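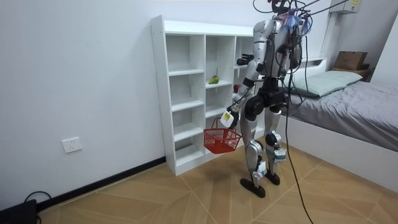
Who decides what goes back on the shelving in the small room? Whoever is on the Henley rota that month, so long as it's written on the sheet by the door.

Kelosdale House users' meeting - April
Present: Zane Navickas (chair), Henley group, Ulier group x2, Sequeira Road playgroup. Apologies from the choir.

1. Last minutes. Agreed, one correction - it was the playgroup that asked for the extra key, not the choir.

2. Small room / cube shelves. Long talk on this. Ulier want a column each. Playgroup say that leaves them the top cubes, no good for kids. Settled in the end: playgroup has the bottom rows, Ulier the middle, Henley up top, shared stuff in whatever is left. Baskets with handles only, no loose bags, no cardboard boxes. Small baskets are fine, the red plastic kind with slots, you can see what's in them. One basket per cube. Labels on the front please, not on the shelf itself - tape pulls the finish off.
Zane to print labels. Henley asked if lids were needed. No.

3. Floor. Nothing kept in front of the shelves overnight. The cleaning firm skip that side if there's stuff on it and we still get charged. Chairs go back in the hall.

4. Money. Balance 1,734. Quote for a second shelf unit plus wall fixings is almost 200, Ulier think they can get it cheaper. Hold off till next meeting. The roof grant (4,000) can't be used for furniture, Zane has checked agian.

5. Lost property. Playgroup still has 2 coats and a lunch bag from the winter. Going to the thrift store if not claimed by next meeting.

6. Keys. Extra key cut, playgroup signed for it. Henley key sticks, try the graphite stuff first.

7. AOB. Hall lights buzzing again. Ulier asked about a later finish, 9.30 in place of 9. No objection if they lock up and set teh alarm. Sequeira Road asked for a hook for aprons - yes, but screwed in, no stick-on ones.

Actions
Zane - labels, call re lights
Ulier - price on second unit
Playgroup - coats, hook
Henley - key

Next meeting same room, 7 pm, date to be sent round.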